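Skosto Open Methods | Home | Papers | Data | Contact

Last updated: August

4. Rules for shared-workspace packing trials

4.1 Why a written procedure was needed

The three sites taking part in this work (Illton, Vanhove and Proseck) each began with their own way of running two-armed packing trials. All three used a pair of table-mounted arms and a set of packaged goods, and all three reported a success rate. When we put the results side by side, the rates could not be compared. Illton counted a trial as finished when the last packet crossed the rim of the container. Vanhove waited until both arms had returned to rest. Proseck allowed the operator to push a packet back into reach if it had slid away, and did not record having done so.

Of the 1,377 trials collected before the procedure was agreed, 400 had to be set aside. Most were lost to missing start conditions. The notes said what was to be packed but not how the goods lay on the table, and the overhead recording had been started after the first grasp. We see this as a fault in our planning and not in the work of the operators, who had been given no form to fill in.

The rules below were drafted by Veronika Kun and tried at Illton first. They cover the table, the container, the goods, the two arms and the record. Robot safety standards apply separately and are not restated.

4.2 Table and container

The table surface must be the same for a whole batch. If it is changed, the batch is closed and a new one opened, even when the new surface looks alike. The container is placed near the middle of the far side, where both arms can reach over its rim without passing through each other's half of the table. Its position is checked before every trial against two pencil marks. Tape was tried and dropped, as it lifted at the corners and caught on packets.

Containers with open or slotted walls are allowed. They do cause one problem in scoring: a packet corner can lodge in a slot and hold the packet partly upright. Such a packet counts as packed if no part of it rests on the rim.
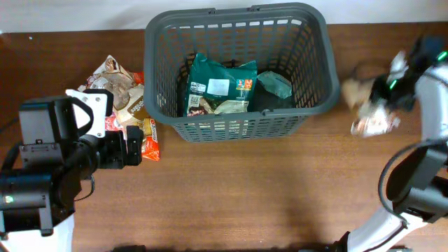
4.3 Goods

Soft packets are harder to standardise than boxes or tins. A packet that has been gripped many times creases and loses its shape, and the later trials in a batch are then run on different objects from the earlier ones. Each packet is therefore given a number and retired after 17 grasps, or sooner if a seam opens. Vanhove argued for a higher limit on grounds of cost. The sites settled on the lower figure after a Friday call and have kept to it.

Goods are tipped out by hand, not arranged. Overlap between packets is allowed and expected. What is not allowed is any packet standing under an arm's base or hanging over the table edge at the start. If this happens the whole set is gathered up and tipped again - moving the one offending packet is not enough, because operators tend to put it somewhere easy.

4.4 The two arms

Each arm has its own half of the table, and the space above the container is shared. Only one gripper may be below the level of the rim at a time. The other may wait above its own half or go on with a grasp there. We chose this over a fixed turn order, which made the trials slow and hid the timing faults we wanted to see.

Cables get their own check. Before a batch, both arms are run by hand through their full reach and the operator watches that no loop of cable can catch on a bracket, the container or the other arm. The check takes a few minutes. It was skipped at Proseck on 13 occasions in the first month and is now a signed line on the form.

If the arms touch, the trial is stopped and scored as a contact, whatever the state of the goods. A light touch is still a contact. Sites may add a note on how hard it was, but the note does not alter the score.

4.5 The record

Recording starts before the goods are tipped out and ends when both arms are at rest. The form states the batch, the packet numbers, the operator and any hand contact with the table during the trial. Trials with hand contact are kept and marked, and are left out of the success rate.

Blurred or partly blocked views do not make a trial void. A scorer who cannot tell whether a packet has been released marks it as unclear, and a second scorer from another site looks at the same recording. Where the two still differ, the packet is scored as not packed.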